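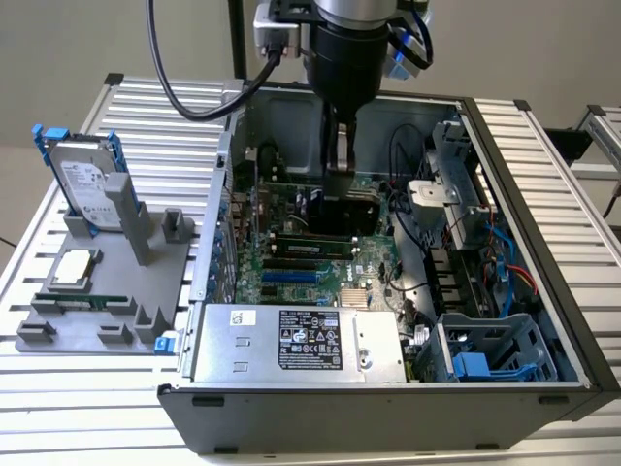 Step 1: Get the side panel off and find your way around

Lay the tower on its side with the open face up. I love working this way, because gravity is on your side for once and nothing tips over when you lean on it! Before any of that, though, shut the machine down properly, pull the power cord and every other cable out of the back, and hold the power button in for 5 seconds.

Once the panel is off, take a minute to look before you touch. These old Dell towers are a joy to learn on. The memory sits just under the black heatsink, the expansion slots are right below it, and the power supply is the big silver box at the front bezel end in this view. The drive cage is over on the right with the blue SATA cables running past it. Blue plastic is your friend here: on this machine the clips along the expansion slot covers are blue, and so is the latch on the drive carrier.

Step 2: Ground yourself

Touch bare metal on the case before you reach for anything green. If you have a wrist strap, clip it on and leave it on. I work on a metal bench and still wear mine (my friend Raghda Saab lent me hers in August and I have yet to give it back).

Step 3: Blow out the dust

Short bursts, can held upright. Start at the heatsink and work outward, and if there's a fan in the way, hold the blades still with a finger so they don't spin up. Go easy around the memory slots, then do the rear ports and the vents on the power supply. Never open the power supply itself, however fluffy it looks in there. Take the whole thing outside if you can. I did my first one in the kitchen and was wiping down cereal boxes for a week.

Step 4: Reseat the memory

This is my favorite part, and it fixes far more dead-looking computers than you'd think. Push the little tabs at the ends of the slot outward and the module lifts up. Hold it by the edges. Look at the gold contacts, and if they're dull, wipe them with a lint-free cloth and a drop of isopropyl alcohol, then let them dry completely.

To put it back, line up the notch in the module with the bump in the slot and press down evenly at both ends until the tabs click in. It takes more push than feels polite! If it won't go, turn it around and check the notch again.

Step 5: Check the cables

Press each SATA plug home, first at the drive and then at the board. Some have a metal clip you need to squeeze before they'll come out, so don't yank. Do the same for the power connectors, and tuck any slack away from fan blades.

Step 6: Test before you close up

Plug in just the power, a monitor and a keyboard, and switch on with the panel still off. Keep your hands out while it's running. If you get beeps and no picture, power down, unplug and go back to Step 4. If it starts, go into the setup screen and see that the full amount of memory is listed.

Then shut down, unplug again, slide the panel on and stand your tower up.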